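# Session 4: Handing over the packing bench

Reading before the session: the Kaewkla case pack, sections on staffing and returns. Bring your notes from Session 3 on task breakdown.

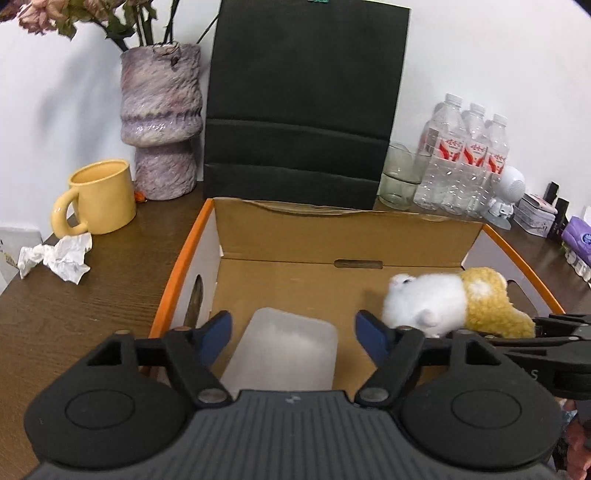

The case this week is the returns and gift packing area at Kaewkla, a mail order firm with a warehouse at Cleststead. Before the change, 50 people worked there across 2 shifts. A packer took an order sheet, found the goods, chose a box, packed it and put it on the belt. On a normal shift the area sent out 500 boxes.

In July the firm began to move part of this work to a system supplied by Skotow. The firm did not automate the whole job. It split the job up first, and most of what follows comes from how that was done.

## 4.1 What packing consists of

Packing was listed in the firm's records as one task. When the site team wrote it down properly they had the following:

- reading the order and checking the goods against it
- choosing a box
- picking up each item
- deciding which way round it goes and what it sits next to
- placing it without damage
- noticing when something is wrong (a split seam, a cracked lid, the wrong colour)
- closing and labelling

Labelling had been done by machine for years. Box choice moved to software called Sidar, which works from the sizes held for each product. The middle of the list is harder. A stiff plastic tub and a stuffed toy can go in the same box, but they need different handling. A tub keeps its shape when gripped and can slip. A soft toy gives under the fingers, and the place you hold it changes how the rest of it hangs.

Packers do all this without thinking about it, so very little of it had ever been written down. Compare the "tacit knowledge" handout from Session 2.

## 4.2 New work that appeared

Three kinds of work came in with the system.

**Showing.** Experienced packers carried out tasks with hand-held grippers so that the movements could be recorded. Several found this tiring and slow at first. They could no longer feel the item, and had to judge the grip by eye. Pay for this work was the ordinary packing rate until the union raised it.

**Minding.** One person looks after several stations and clears stoppages. The work is quiet for long stretches and then rushed. Staff said they missed having a steady pace.

**Exceptions.** Anything the system cannot place goes to a manual bench. In the first month 286 boxes went there. The people on this bench get only the awkward orders, and the old hourly target was kept for them although the mix of work had changed.

## 4.3 What staff reported

Charoen Thaweesak, shift lead at Cleststead, kept a log through the changeover and has let us use it. Extracts are in the case pack. Points to look for:

1. Wrist and shoulder complaints went down on the main line. Complaints about standing still went up.
2. Newer staff had fewer chances to learn from packers beside them, as the stations are further apart.
3. Faults in goods were reported less often. The log does not say whether there were fewer faults or fewer people looking.
4. Several packers asked who owned the recordings of their work. The firm had no answer ready and took some weeks to give one.

Point 3 matters for the assignment. A drop in reports is easy to present as an improvement, and Kaewkla's first internal summary did so.

## 4.4 For the seminar

Work in pairs. Take one job you have done yourself, paid or unpaid, and write out its parts as in 4.1. Mark the parts you would hand over and the parts you would keep. Then write a short paragraph on what a new starter would no longer learn if your plan went ahead.

We will also discuss:

- Should the exceptions bench have a target at all? If so, who should set it?
- Is showing a machine how to do a job the same kind of work as training a colleague?
- What should have been agreed before recording began?

Session 5 covers consultation and notice periods. The reading is in the same folder.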